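Notebook, hand-held gripper comparison – Thursday, afternoon
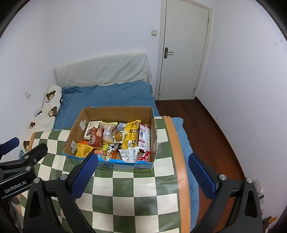

Snack box on the bed, seen from the gripper camera. Blue pads on both jaws.

Present: me (Siebe Postma), Danang Purba, Junaid Warraich on the phone for the first half hour.

Purpose of today: decide which pads we keep for the bedroom set. Last time we tried the smooth pads from Hodurance, and today the blue textured ones. Same tool, same camera position, same person holding it (Danang), so the pads should be the only difference. I write "should", see the note on tape further down.

Wrappers are the difficult part. A glossy wrapper with a soft pastry inside wants two things at the same time: enough friction that it does not slide, and so little force that the pastry keeps its shape. The smooth pads needed a firm squeeze, and we crushed three pastries with them. With the textured pads Danang could close more slowly and stop earlier. The round golden-brown one was lifted five times and I cannot find damage on it. The pink flaky one in the clear wrapper lost a few crumbs on the second lift.

Flat packets are a different story. The dark red one (小米饼) came up well when we took it by the short end. When it was lying flat between its neighbours, the tips could not get under the edge, and the texture made it worse, because it caught on the next packet and pulled both. Junaid thinks we should approach flat packets at a steeper angle. I agree, but then the jaws hide the packet from the camera just before contact. Refugio had the same complaint about the Fesivham tips in June.

The box itself: open carton, no lid. Its right rim is a little crumpled and bends if a jaw leans on it. I first counted this as a fault of the set-up, then Danang said that real boxes are like this. We leave it so.

Surface: the bed gives way when one presses down in the box, so the depth of the grasp is not the same from one try to the next. On the bench we never saw this. The checked blanket is useful for me, as I can judge from the squares if the box has moved. It moved on most of the failed tries – only a little, but always towards the wall.

Recording: 2,158 frames kept for the textured pads, against 1,661 for the smooth ones. Please do not compare these two numbers as success, we simply stopped earlier with the smooth pads. Exposure was fixed for both. The white wall and the door are bright, but the wrappers still show enough detail for me. The yellow packet is the easiest to find again from one clip to the next.

Tape: after the break I noticed that the left pad had come loose at its lower end. Danang pressed it back and put a thin piece of double-sided tape behind it. Everything after the break is therefore with a slightly thicker left pad. I marked these clips with "T" in the list.

Decision for now: textured pads stay on. Herman Tjoa asked for the Irus controller log together with the clips, I will send it when the time stamps are corrected.

To do
– repeat flat packets with steeper approach, 20 tries
– ask Chin for a spare pair of pads, same texture but softer
– glue the left pad properly
– Refugio: please check if the old Fesivham clips have the same exposure setting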